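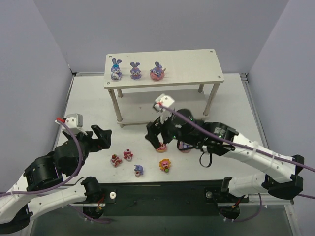 Notebook, Bimanual Cell 2 (Savemberg)
Thursday, April 15, 2021
Entry by: Sigrun Bråten
Operators: Sarahí Cuautle (morning), Reynaldo Yap (afternoon)

Task: move figurines from the tabletop to the top board of the small shelf, bunnies first, all facing the arms. Instruction text attached to each episode: "Put the figures on the shelf." The shorter wording agreed in February remains in force. Operators are not to add color or species words to it.

Target for this task is 600 accepted episodes. 100 of these are to be recorded with the left arm doing the first pick, as requested by Wilfredo Lumanlan, who found the February set leaned too heavily on the right arm.

Setup. Shelf near the back center. Wrist cameras on both grippers, left cable tied along the white links. Joint offsets checked against the Danis sheet before the first episode; no change entered. Enclosure walls wiped down. The overhead lights were left at the usual setting.

Morning session. 40 episodes recorded, 33 accepted. Of the seven rejected, four were dropped figures that rolled out of reach, two were operator stops, and one had a gap in the left wrist stream. The gap lasted less than a second, but the rule is that any gap rejects the episode — it was not repaired by interpolation.

Afternoon session. 34 accepted, bringing the day to 67. Mr. Yap began from partly filled shelves for a portion of the session, with three bunnies already on the left half of the top board and the right half left open. These starts are tagged "partial" in the log. They should be kept separate from the empty-shelf starts until Jennylyn Ignacio has decided how the two are to be weighted.

Notes on individual objects.

Bunny in the ring: the wide base makes it stable once placed, but the fingers must close above the ring. Closing on the ring itself tips the figure forward.

Donut with the small figure on top: approach from the side. Two attempts from directly above pushed it toward the front bar.

Yellow flower: usually lying down at the start. Ms. Cuautle's method is to pick it by the outer petals and set it down flat. Standing it upright takes too long and should not be attempted in this task. A separate task may be opened for it.

Bears: where the two stand close together, the open gripper tends to touch both. Take the nearer one first. Episodes in which the second bear is nudged but remains upright are to be accepted.

Handling of the right arm. The looped cable under the right gripper hangs low enough to brush a standing figure when the wrist is lowered. Contact was noted in three accepted episodes, with no figure knocked over. I have asked that the loop be shortened before the next session. Until this is done, operators are to keep the area beneath it clear during the final approach. The same loop will be visible to the wrist camera at certain angles, and a change partway through the set must therefore be written in the log with the episode number at which it takes effect.

Scatter. Start positions were drawn from the printed Skumwood cards in the morning. In the afternoon the figures were placed by hand, the cards having been returned to the Lefèvre cell. Hand placement produces tighter groups near the middle of the table than the cards do. Either method is acceptable, but the method must be recorded. It was not recorded for the first episodes after the break; Mr. Yap has since filled these in from memory and marked them so.

Upload started at the end of the day, checksums to be verified in the morning.

Open items
Shorten right cable loop (Lumanlan)
Decision on partial starts (Ignacio)
Second set of scatter cards for this cell
Left-first count to be added to the daily sheet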